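Drinks aisle restocked before the break

The drinks shelving at Prokham has been sorted again, and we would like it to stay that way over the holidays. Each kind of drink now has its own level, so please put bottles back where they came from — even if there is a gap somewhere closer to hand.

Hawi Lemma has written new shelf labels, which go on in the first week back. Until then, go by colour. Red bottles belong up high with green underneath, and the bright yellow ones go along the bottom. The blue cans share the bottom shelf.

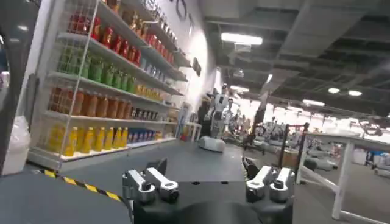 Spare stock is in the back store, 15 to a crate. Bring out one crate at a time and leave the floor of the aisle clear. Anything with a damaged cap should go to Yae Takagi and not back on the shelf.

The next full count is in June. If you find a level running low before that, write it on the sheet by the store door — the Bogale order goes in every 2 weeks and late additions have to wait for the next one.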